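Keeping a Paper Diary After All

27 November 2023

I gave up on calendar apps in August. There was no big crash and no missed wedding. I had simply reached the point where my phone reminded me to drink water, and then reminded me that I had ignored the reminder, and I felt that one of us ought to move out.

So I bought a paper diary. The stationery shop on Dewan Street stocks two kinds, the Rendov and the Miria, and it took me most of a lunch hour to pick one. The Rendov has a page per day and weighs as much as a roast chicken. The Miria shows a week at a glance and has a ribbon. I went with the Miria, on account of the ribbon, and have spent the months since then learning what a week at a glance looks like when you write as large as I do. It looks like a ransom note.

Buying a diary in August means you get either a school-year one or a calendar-year one with most of its life behind it. I got the school-year one. I am well past school age, but the first pages had a space for my class timetable and I filled it in anyway. Laundry first period. Bills second. Double gardening after lunch, which I have mostly cut.

The trouble with paper is that it doesn't move things for you. In the app, a chore I hadn't done slid quietly over to the next day and nobody's feelings were hurt. In the diary I have to write it out again. "Call about gutter" appears in my own handwriting on page after page, and by the middle of October the handwriting had started to get sarcastic. I did call about the gutter in the end. They asked what day would suit me and I had left the diary upstairs.

Then there are the extras at the back. Mine has international dialing codes, a chart of clothing sizes, a map of time zones too small to read, and a table for turning pints into liters. I have used the pints table once, for soup, and got the soup wrong. There is also a page headed Personal Goals with room for exactly 2 of them, so whoever laid it out had clearly met people.

I tried doing it properly for a while. I read a book by some efficiency type who said to use one color for work, one for home and one for what he called renewal. I bought the pens. Work was blue and home was green, and renewal was an orange that ran dry without ever having been used, like most of my renewal. Now everything is in whatever was nearest, including a stretch in eyebrow pencil.

What I like is going back through it. The app kept everything I ever typed and I never once looked. With the diary I'll be hunting for the dentist's number and find a line from September that says "bring the big pan, NOT the other one," underlined so hard it came through on the other side. I have no idea where I was taking the pan. I hope I took the right one.

The Sarker wall planner people have started sending me their catalog, so word has got out. Their largest size would cover the door to the kitchen, and comes with 100 sticky dots. I have put "decide about wall planner" in the diary for next week, and I expect I'll be writing it out again the week after. 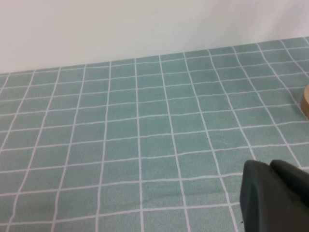 No. 1328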